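Dual arm planner keeps rejecting grasps on shiny tools

Posted in Perception and Planning, 2018-03-12

gravelpit_348

We run two arms over one table and sort small metal tools between trays. Planning is done in Caldeira, segmentation is the stock Zarninine model. With plastic parts everything is fine. With steel tools in a steel tray, 12 out of 32 grasps get thrown out before the arms move, and the log only says "goal in collision". Clumeck support told me to retrain the segmentation. I have doubts, but I don't have a better idea either. Has anyone fixed this without new training data?

uvetti_refugee

Retraining is what vendors say when they'd like you to go away for a month. Look at the depth before you blame the labels. A brushed steel tray bounces light around and the depth map fills with junk points a little above the real surface. The planner turns each of those into an obstacle and then refuses to put a finger there. Dump the collision map right before a rejected grasp and view it over the color image. If you see lumps floating over the tray, your segmentation is innocent.

What worked for us was fitting a plane to the tray floor and dropping anything that isn't backed up by 19 frames in a row. Don't just raise the voxel size. It hides the lumps and it hides the scissors too.

The other suspect is the second arm. With both grippers over the same small tray, each arm is an obstacle for the other, and the default padding in Caldeira is very generous.

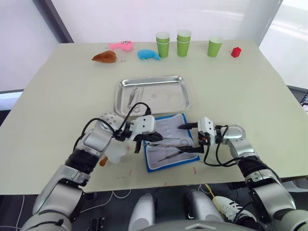
So log which pair of bodies is touching, not just that something is. There's a verbose flag for the collision checker - off by default, naturally. If the pair is finger against finger, cut the padding on the fingers only and leave the wrists alone. Cables aren't in the robot model at all, so I'd keep some margin there whatever the planner claims.

tapewormhole

just switch to Uvetti, it handles reflective stuff out of the box

gravelpit_348

Dumped the map. There are lumps over the steel tray, but half of the rejections are finger against finger, so it's both. Trying the padding first. I'm not switching to anything that says "out of the box".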